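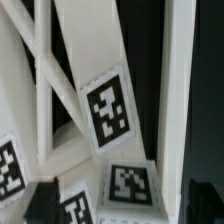

Automation on the packing floor was item one again, and it ate most of the hour, so my notes are long on that and short on everything else (sorry!). Jindico want every fixture in the Wasero cell tagged before the arm goes on to full shifts. The square black-and-white markers are what the whole thing steers by, so the talk went straight to who looks after them. One on a slanted white panel, one on top of a block – they all need to stay clean and flat, and right now that's on no one's job sheet. Agreed: it goes to the line crew, as paid time, 40 minutes a week.

Item two, jobs. I asked the question everyone had been asking me in the break room. Management said no cuts before July, and that 2 packers per shift move over to cell tending with training from Zariņš. The night crew pointed out that tending means standing and watching, and they'd like stools and a proper rotation. I'm with them on that! Rotation every 60 minutes, to be tried first on nights. Stools still open.

Item three, pay grade for tenders. Long one, no agreement. The company sees it as the same grade, we don't. Carried over.

Item four, Vodport orders. 234 cartons held over from last week, to be packed by hand, and overtime is voluntary.

Any other business: the locker room door sticks again, and somebody please return the label printer to bench two.

Minutes typed up 20 Apr 2020. Send me corrections before the next meeting.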